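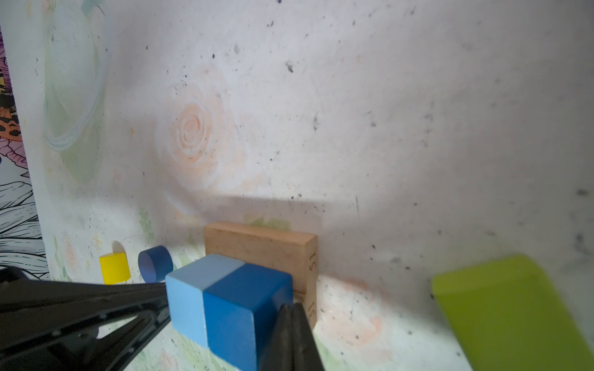 Gripper drops the second cube of a pair after reseating the fingers
posted by Siiri Venckus

Two-finger parallel gripper on a Dreston arm, block sorting cell. The job picks two wooden cubes side by side, lifts 100 mm and places them as a unit. Since I took the fingers off for cleaning in December, the right-hand cube slips down during the lift. Single cubes are fine. Force is set to 386 in the controller, same as before. Does this need more force, or is it a finger alignment problem?

Tarmo Avotiņš
Raise the force. We run 600 on ours and never drop anything.

Nimal Munasinghe
Leave the force alone until you have checked the fingers. A pair only holds if both jaw faces are parallel, as the seam between the cubes carries the whole clamping load. With one cube you can get away with a small tilt. With two, the joint opens at the bottom and one cube goes.

Power down, loosen the finger screws a half turn, close the jaws by hand on a steel gauge block, and tighten evenly while it is clamped. Then hold a strip of paper at the top and bottom of each face and close on the block again. Both should drag the same. If the top grabs and the bottom slides, there is dirt under the finger mount.

Rezero the open position afterward. Mine had moved 252 counts after the same job, and the controller gave no warning.

Siiri Venckus
Dried cleaner under the right mount. Scraped it off, reseated, rezeroed. Pairs hold at 386.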